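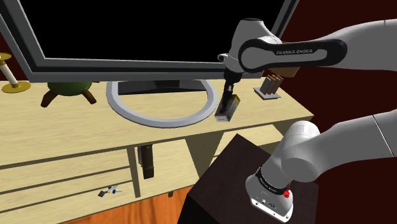
Monitor and candle holder on a wooden desk

Print | E-mail

Waltov Flight School: Ramp and Briefing Room Checklist
Checked by Hacer Kahraman, 11th November

1. Aircraft documents on board (registration, airworthiness, weight and balance)
OK. The 376 form was missing from the Kocsis trainer in June and is now in the binder.

2. Fire extinguishers, hangar and fuel shed
OK in the hangar. Fuel shed gauge reads low. Replace before the next student flight.

3. Tie-downs and chocks
Two ropes frayed at the knot on the east row. Tagged, new rope ordered. Do not leave an airplane on these spots overnight.

4. Fuel samples and sump cups
OK. Samples clear. One cup cracked and thrown out.

5. Instrument trainer (Ruvix)
Altimeter needle sticks passing 2000 feet on the way down. Tarık Güneş flew three approaches on it and saw the same thing each time. No logged time on this unit until it is fixed.
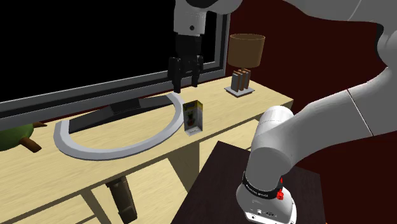
The attitude indicator and heading indicator on the same unit were also checked and are within limits.

6. View-limiting hoods
OK. Straps worn on one, still usable.

7. Headsets
Guklow set has static on the left side. Moved to the repair shelf.

8. Approach charts
Two expired sets found in the student rack. Removed. Instructors should check dates at each briefing, including charts on tablets.

9. First aid kit
Eye wash out of date. Everything else OK.

Open items: 2, 3, 5, 7, 9. Tarık to sign off each one on the back of this sheet.

Print | E-mail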